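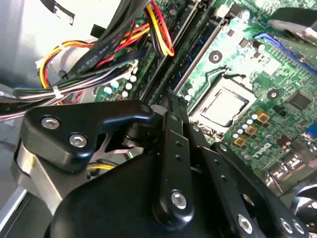 Old desktop update, since a few of you asked if I ever got the thing open. Yes!! Saturday was the day. I'd been putting it off since March and finally cleared the dining table and got the side panel off. It's the old Dell tower from my first apartment, the one that sounds like a hair dryer if you open more than one browser tab. I forgot how green the motherboard is, just full-on green, with that silver square of a CPU sitting in its socket and the black memory slots running along next to it.

First order of business was dust. So much dust. I went through two cans of air out on the balcony and my neighbor closed her window at me.

Then the cooler. Huệ Đỗ told me to run the computer for a few minutes first so the old paste would soften up, and I forgot, so I got to sit there twisting it a tiny bit left, a tiny bit right, saying please. It came off with a sad little crunch. The paste was basically chalk.

Cleaning it took coffee filters and rubbing alcohol and maybe half an episode of a show I wasn't following. I like this part way too much. The CPU came up so nice I texted a picture to my sister, who replied "ok."

Question for people who know: do I bother with new memory in a machine this old? Soudabeh Rashti has a couple of sticks she'll give me for free but she can't remember what speed they are. (The labels fell off. She keeps them in a sock.)

Also I have lost one of the screws for the side panel. I had 6 in a teacup and now I have 5 in a teacup. I've checked the rug, the cat, the other teacup.

The plan for it, if it boots: music and recipes in the kitchen, plus a place for Phúc Đặng to do homework when he stays over. It doesn't need to be fast. It needs to not scream.

Still to do: new paste, cooler back on, swap the case fan, figure out where the tiny front panel wires go. I took photos of those before unplugging them and every single one is blurry. Great work, me.

Thank you to everyone sending front panel diagrams!! Three of them disagree with each other. I'm going with the one from Diệp Thân, mostly for the nice handwriting. Paste goes on tonight after dinner, wish me luck.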